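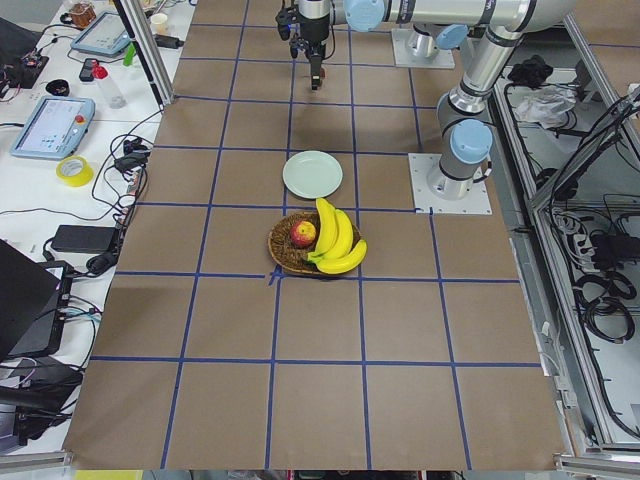 The Hartley round basket is a woven wicker fruit basket sold for home counters, break rooms and reception areas. This office reviewed one over 8 weeks of everyday use, in response to requests from departments replacing older plastic bowls. In ordinary service it was asked to carry a small, mixed load. A red and yellow apple and a bunch of three bananas fill it from side to side, and the bananas reach slightly past the rim. Buyers who keep more fruit on hand should order the next size up.

Construction is good for the price. The weave was even on delivery, and the base sat flat on both a laminate counter and a paper-covered table. One short end of wicker had to be trimmed with scissors -- a minor fault, and the only one recorded by Edin Nikolovski, who received the order.

Cleaning is less convenient than with a bowl. Crumbs and dry stem pieces collect in the weave and are best removed with a soft brush. The maker advises against soaking. Very ripe fruit should be kept on a separate plate, as juice is difficult to remove from wicker.

The basket is recommended for light use. It is not recommended for shared kitchens serving 100 or more people, where a washable bowl remains the better purchase. A second review, covering the larger size, is planned for September.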